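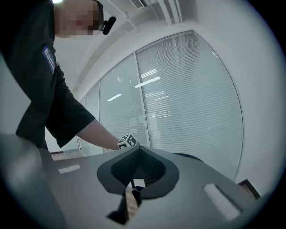 *By the glass wall with the white blinds.*

## About Stendine

We set up small rooms. Waiting areas, break rooms, the narrow bit of office between the copier and the door that everyone walks through and no one sits in. If it's too small for a designer to get excited about, we're probably already excited about it!

Stendine started in Hombridge with two people, a van and a storage unit full of side tables that a closing hotel was about to send to the dump. We cleaned them up, fixed the wobbly ones and placed them all over town (there's still one at the front desk of the Hombridge library, and yes, we check on it). Today there are six of us, and we work in Hombridge and Davitmont, plus the towns in between if the road is clear.

## What we do

Most of our jobs go like this. You tell us what the room is for and how people move through it. We come over, measure, and chalk or tape the floor so you can walk around in the layout before a single chair gets ordered. Then we bring the furniture, new or secondhand or a mix, and we put it where it goes. We keep moving it until you like it.

That last step is our favorite. A table can be perfect on paper and still catch you in the shin every time you reach for the light switch, and the only way to find out is to set it down and walk past it a few times with a cup of coffee.

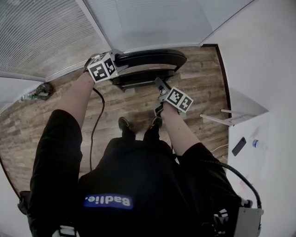 Low furniture gets a lot of love from us. In a narrow room, anything tall starts to feel like a wall, so we like to keep big things to the edges and let the middle stay down near the floor. A low black oval piece with a glossy top and a second tier underneath — shelf or stand, call it what you like — is the kind of thing we mean. Rounded ends are easy to walk around, and a lower tier gives magazines and bags somewhere to go. Black also looks great on wood-grain planks when the boards run from tan through brown to gray, and with a glass partition alongside, the room still has a nice open side to it.

We're fussy about floors, too. We lift instead of dragging, even for a few inches, and we fit new felt pads on every leg before a piece leaves our shop. If your floor came with care instructions, send them to us ahead of time and we'll read them. We like reading them.

## Our workshop

Repairs happen in the back half of the old Šindelář building in Davitmont, where we have around 25 pieces waiting for a home at any time. Stools, shelves, benches, lots of small tables. Some need a new coat of finish, some need one screw, and a few have been with us so long that we eat lunch on them.

You're welcome to stop in and look. Bring the measurements of your room, the width of your front door, and a photo of the thing you already own and refuse to give up. We love that thing. Plenty of our best rooms began with a lamp or an ugly chair that had to stay.

## Working with us

- The first visit is free in Hombridge and Davitmont.
- You can try any secondhand piece in your room for 2 weeks before you decide.
- We take back what we sold you, if it's still in one piece, and find it another room.
- We don't do kitchens or built-ins, but we're happy to tell you who we'd call.

Our next open workshop day is 26th September. The side door is the one to use, and the coffee is just inside on the left.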